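Foam pads for a two-finger hand gripper: what worked on our bench and what I'd skip

Plenty of build threads will tell you that a bit of foam on the fingertips fixes everything. I doubt it. Foam hides a bad hinge for a week or two and then the hinge is still bad. So do the joints first, pads second, and test before you believe anybody, me included.

Before you start

You need a finished hand tool with two swinging fingers, a sheet of black closed-cell foam, double-sided tape, a sharp knife, a steel rule and rubbing alcohol. Our printed parts follow the Sterside plans, with changes by Nithin Sundaram, who shortened the arms. If yours came from the Vuton kit, the steps are the same but the screws are shorter.

Step 1. Check the joints

Hold the handle still and wiggle each finger sideways. If the tip moves more than 2 mm, stop. Take out the bushing, clean the bore and press it back in square. Adding grease will make it feel better and won't make it any tighter. I've watched people do this three times over.

Step 2. Cut the foam

Cut two pieces from the same sheet, same direction. Make them a hair bigger than the plate and trim after sticking. Gavin Geddes swears by pre-cut pads. I tried a pack and the sizes didn't match each other, so I went back to the knife.

Step 3. Stick it down

Wipe the plate with alcohol, let it dry, lay the tape, then roll the foam on from one end. Don't stretch it. Clamp it between two scraps of flat wood and leave it for 18 hours. The tape packet says less. The tape packet has never met our workshop in winter.

Step 4. Check that the pads face each other

Close the fingers slowly on a strip of paper and pull. The paper should drag evenly along the whole pad. If it slips at one end, your plate is tilted – loosen the screws a quarter turn, squeeze the handle, tighten again.

Step 5. Try it over a real table

Open the fingers over the table you'll be using, with ordinary clutter left where it is. I don't trust results from a bare test board. Start at the middle of the table and work toward the dish. 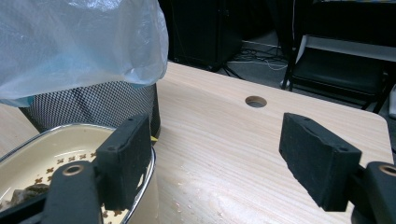

Words: Jean Imrie
Bench notes: Nandini Rodrigues
Posted Wednesday, April 1, 2020

Notice how much room the arms and pads take up next to the cream enamel dish. A drawing of a gripper never seems to include that. If you plan to pick things out of a dish, check the clearance at the rim with the fingers fully open, then half closed.

Do 8 grabs with something soft, then 8 with something hard and smooth. Look at the foam after each set. A shiny patch means one corner is doing all the work, so go back to step 4.

Will softer foam grip better? Maybe. Nantana Wannasri thinks so, and I'd like to see it last a month first.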